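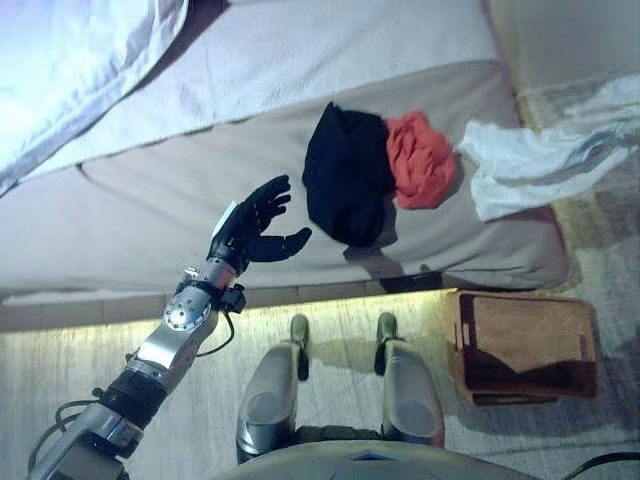
Progress report to the Tridach fund
Room turnaround project, Purholm residential hotel
Prepared by Emília Vlček, operations, Triseo
Period covered: June through September

1. Summary

The project is in its second stage. Two humanoid units are now working on the third and fourth floors at Purholm, picking up clothing and used linen from beds and floors before the housekeepers come in to clean. The work is limited to long-stay rooms where the guest has signed up for laundry service. In this period the units were sent into rooms 2,814 times. Of the pieces they were asked to pick up, 3,918 went into the basket without a person stepping in, and 410 had to be finished by hand. We are on schedule for everything except the night trial, which is covered in section 5.

2. What the units do and do not do

The task is the same as in the first report. A unit walks into the room, stops at the side of the bed, picks up garments one at a time and puts them in a basket on the floor. It does not strip the bed, make the bed, sort by color or check pockets. Pockets are checked by staff in the laundry room, as they always were.

Dark clothing on a pale bedspread is the easiest case. Light items on light bedding are harder, and anything hanging over the side of the mattress is harder again. The fingers close on the part that lies flat and the rest slides off toward the floor. The software team changed the grasp order in July so that hanging pieces are taken first if the unit can reach them. Hand-finished pieces dropped after that, but we changed the basket position in the same week and can't say how much of the drop belongs to which change.

Small items are still a problem. Socks that have been rolled into a ball are fine. Single thin socks are not, and staff have been told to just pick them up.

3. Changes to the housekeepers' day

This is the part the fund asked us to write more about.

Before the project, a housekeeper on a laundry floor started each room by collecting clothes, bagging them, tagging the bag and taking it to the service elevator. Collection now happens before she arrives. She tags the bag and starts on the bathroom. The bending and lifting at the start of each room is mostly gone, and the people who have been there longest mention this first when asked.

Other things have been added. Someone has to bring each unit up from the charging room at 8:30, place the baskets, and answer the tablet when a unit stops and asks for help. In June these calls went to whichever housekeeper was nearest, and it was not popular. People were being called out of a half-cleaned room, sometimes to the other end of the hall, and their own room count did not change to allow for it. The complaint was fair. From July one person per shift has been assigned to the units and carries no rooms of her own. The role rotates weekly among staff who have taken the training, and it is paid at the shift lead rate.

No positions have been cut, and no one's hours have been reduced. Two housekeepers left during the period, one to move away and one for a job at the Nowakowski laundry, and both were replaced. The commitment in the grant agreement runs to the end of stage three. Staff have asked what happens after that -- we told them we don't have an answer yet, and that we would raise it with Purholm management before the next report. Libor Čierny, the site manager, has agreed to hold that meeting with staff present.

4. Training and guests

All day-shift housekeepers on the two floors have had the half-day session. It covers the stop button, where to stand while a unit is walking, how to clear a garment that is stuck in the fingers, and when to call us. The written guide was too long for use on the floor. It has been replaced with a single laminated card kept on each cart.

Guests are told about the units when they sign up for laundry service and can opt out of the robot pickup at any time. Those who opt out get the old service at the same price. No unit enters an occupied room. One guest came back early while a unit was working and waited in the hall until it was led out. The door sign has since been made larger, and the front desk now gets a message when a unit goes into a room.

5. Problems and delays

Rugs. Long-pile rugs slow the units down and caused one fall, in an empty room, with damage to a wrist cover. Rooms with those rugs have been taken off the list.

Cables. Floor lamps and phone chargers left across the floor remain a tripping risk. The person assigned to the units now walks the room first, which adds time to each visit that we did not plan for.

Spare parts. Finger joint parts took longer to arrive than quoted. One unit was out of use for most of August while we waited, and the fourth floor went back to manual pickup.

Night trial. This was due to start in September. It has been moved to the next period. The noise of the units walking in the hall was louder than we had allowed for, and Purholm does not want to go ahead until softer foot pads have been tested.

6. Budget

Spending is within the approved total. The shift lead pay described in section 3 was not in the original budget and has been covered from the travel line, which was underspent. We ask the fund to approve this as a permanent change. The foot pads will come out of the equipment line.

7. Next period

Test the foot pads and set a new date for the night trial.
Keep two sets of finger joint parts on site.
Add towels to the pickup list on the third floor only.
Hold the staff meeting on plans after stage three and attach the notes to the next report.
Begin recording time spent on room checks separately, so that the time saved per room can be reported with that cost taken out.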